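Reporting a crime and following a case: frequently asked questions

Markholm District Police, Public Information Desk
Last revised 2018-06-27

These answers cover the Markholm district, including Mundach and Stodwood. They deal with making a report, giving a statement and finding out what happens next. If someone is in danger now, call the emergency line and do not wait for an office to open.

Where can I make a report?

At any station in the district. It does not matter where the crime took place. If you live in Stodwood and were robbed in Mundach, the Stodwood station will take the report and send it on. The front desks at Markholm Central and Mundach are open day and night. Stodwood closes at 20:00, but there is a call button by the main door that rings through to Markholm Central.

Can I report something that happened a long time ago?

Yes. Some lesser offenses have time limits, and the officer will tell you if one applies. Serious offenses such as rape and kidnapping can be reported at any time. Bring what you have, even if it seems minor. Old messages, bus tickets and phone bills have all been useful.

Can I report for someone else?

Yes. Neighbors, relatives and teachers often do. We will still want to speak to the person affected, if they are able and willing. For a child under 13, the interview is done by a trained officer in a separate room, with a parent or other trusted adult close by.

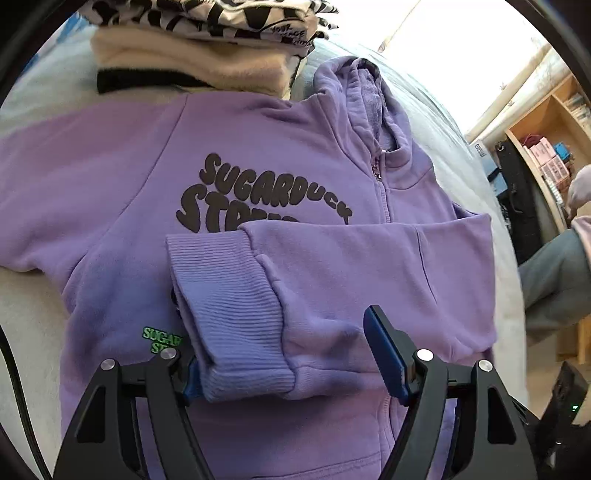

Reading time: 5 minutes

Do I have to give my name?

No. You can leave information without a name by phone or in writing. An anonymous report is harder to follow up, and we can't call you back with questions. If your worry is that the suspect will learn who you are, ask about a protected statement. Your address is then kept out of the papers given to the defense.

Who will take my statement?

Usually the duty officer. For sexual offenses you can ask for a woman officer at any of the three stations. Inspector Ama Antwi runs the unit that handles these cases. Statements normally take over two hours, and you can stop for a break whenever you want one.

Do I need to see a doctor first?

If you are hurt, yes. Go to the hospital and report from there. Mundach Hospital has a police desk next to the emergency entrance, and an officer can come to the ward. A medical exam after an assault is free and can be done before you have decided whether to make a report. The samples are stored while you decide.

What is a case number and where do I find it?

It is the number at the top of the receipt you get when the report is filed. Keep the receipt. You will need the number for insurance, for compensation claims and any time you call us. If you lose it, bring ID to the station where you reported. A printed copy of the full report costs 20 at the counter — the first copy is free for victims.

Someone offered me a job abroad and I think it is a fraud. Is that a police matter?

It can be. Do not hand over your passport or pay a fee in cash. We have had several complaints this year about people using the name Bawa Recruitment and asking for 2000 up front. Sergeant Edem Tetteh takes these reports at Markholm Central, including ones where no money has changed hands yet.

How will I know if there is an arrest?

The investigating officer should call you within five working days of an arrest or a charge. If you hear about it in the news first, call us and quote your case number.

Can I speak to reporters?

That is your choice. We don't release the names of victims of sexual offenses, and we ask newspapers not to print details that would identify them. Press questions go to Renu Sisodia at the information desk.

I am not happy with how my case was handled. What can I do?

Write to the station commander first. If you have no reply after 20 days, write to Nicanor Esteban, Complaints Office, Markholm Central. Include your case number and the name of the officer, if you know it.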